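Trendale Shop Floor Group
Minutes, January meeting
Held in the back office, 4 p.m.

1. Last minutes
Agreed with one correction. The Mellon packing table was returned, not "retired."

2. Fleltix folding kit
The group went through the offer again. Fleltix wants us to take the starter kit: hand-held grippers for staff to use at the folding table, and later an arm that is meant to copy what they did. The price is 4,000 for the first season, plus 200 for each extra garment type. The sheet does not say what counts as a type. If a polo with a tipped collar is one and a plain polo is another, the price stops making sense very quickly.

Two members had been to the demo. They said the salesman talked a lot about speed and very little about collars. Our polos come back from customers for bad creases at the placket more than for anything else, so this matters to us.
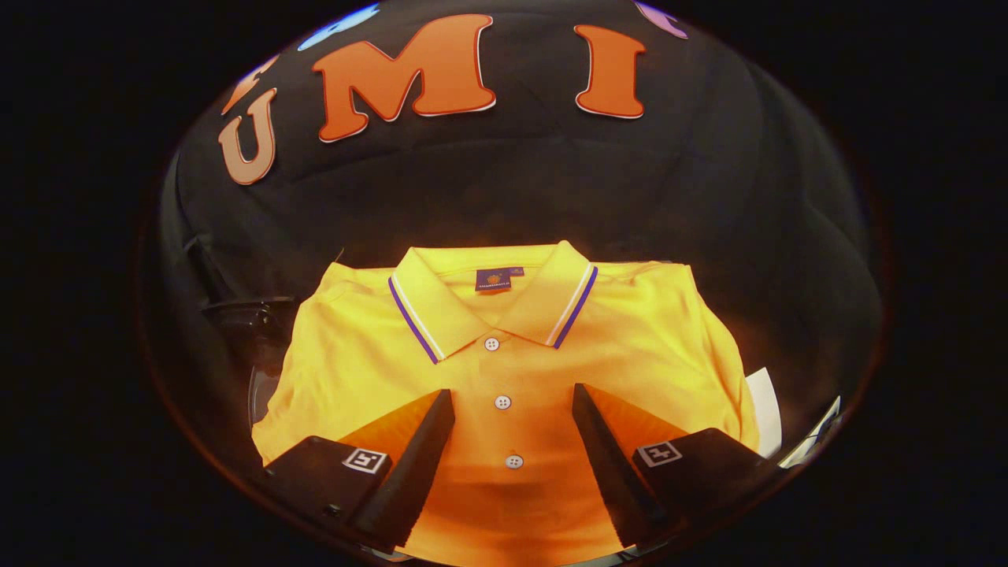 It was also asked who does the folding in the meantime. Fleltix wants 16 hours of staff time with the grippers before the arm is set up, and none of that is in the quote. One member thought it a fair trade if the arm works. Others felt we would be paying to train their product — and would still own nothing at the end of the season.

Meireles has had the kit for 11 weeks. We have only the Fleltix account of how that is going.

Decided: no order for now. Write to Fleltix for a definition of garment type, and for a price with staff hours included. Ask Meireles directly whether they would sign again.

3. Hangers
Short again on the small size. Reorder from the usual place.

4. Next meeting
Same time next month. Fleltix not to be invited until the written answers are in.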